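Nastness Pantry Swap: where your grant has gone so far

Hello again from all of us at Nastness! It's been a busy spring, and I'm happy to say the swap is holding its own. We opened 14 Tuesdays in a row — even the icy one — and spent 1870 dollars of your 2366 on shelving, dry goods and the van.
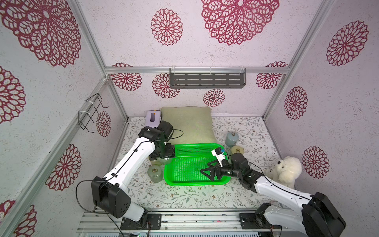
The van was the sore spot. The Turnska run took twice as long as I'd budgeted, so I've moved it to the afternoon, and Kettunen now drops the flour at our door for free (bless them). That should keep fuel down through August.

Storage

We asked members to bring back containers with lids, and they did.

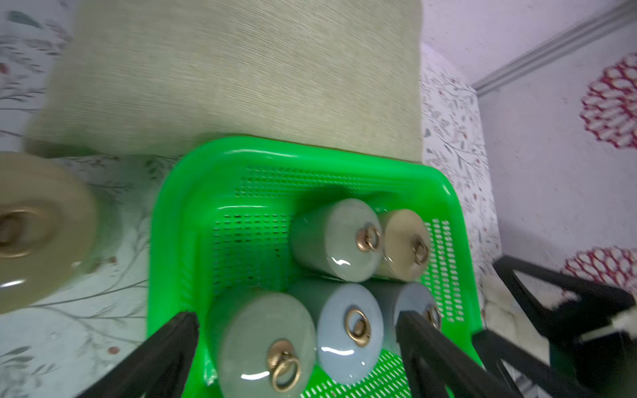

Still to do

I need to get the Prarcombe shelf up and running, and print 100 new member cards. I'd also love to talk about carrying the leftover money into fall — could we do that by phone?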